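Briladik Handheld Gripper Pair
Product page / Demonstrations
Sold by Fundberg. Updated 28 November 2022

The Briladik is a pair of handheld grippers for recording manipulation tasks by hand. The operator holds one in each hand and does the job the way a two-armed robot would have to do it. The recordings are then used to train an arm fitted with the same jaws.

Each unit has two fingers with black inner pads and a marker cube with a printed black-and-white pattern. The pair ships with cables, a charger, a spare set of pads and the Oltotach recording software.

Demonstrations are held on the ground floor at Macedo. The usual task is snack packets and a bowl on a low table, and visitors are welcome to stand close. 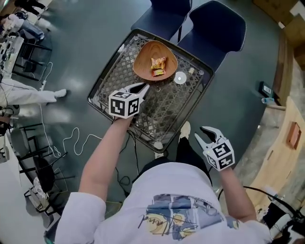
Sessions are run by Rogério Rezende, who also handles setup for new customers. He starts with the grip: elbows low, wrists loose, markers kept clear of the sleeves. Most people get a clean recording within 10 tries. After that you can work on a task of your own. Bring the parts with you if they fit on a small table.

Weight per unit: 537 g
Recording time per charge: 4 hours
Warranty: 22 months

The jaws open and close with a trigger under the index finger. Thin packaging is a good test of the trigger because it creases and slides — squeeze too hard and the packet shoots out sideways. We suggest starting there before moving on to cups or tools. 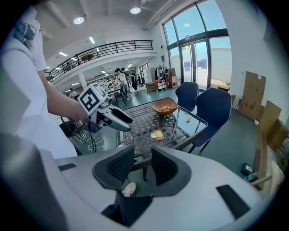 Do I need to own a robot before I buy the pair?
You can record without one. Many customers collect their demonstrations first and choose an arm later. The Oltotach software saves the files in an open format, so they can be used on another system.

The mounting plate for a robot arm is sold separately. Tell us which arm you have when you order and we will send the matching bolt pattern. Plates ordered before August used the older pattern and can be exchanged at no charge.

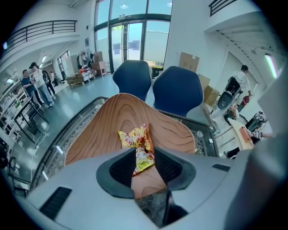
Replacement pads come in soft and firm. Soft pads are better for bags and fabric, but they wear faster. Wipe them with a damp cloth and keep solvents away from them, as well as from the printed markers.

To book a place at the next open day, write to Aparecida Falcão at the Fundberg sales desk. Give the number of people coming and say whether you want hands-on time. Groups larger than 10 are split into two sessions.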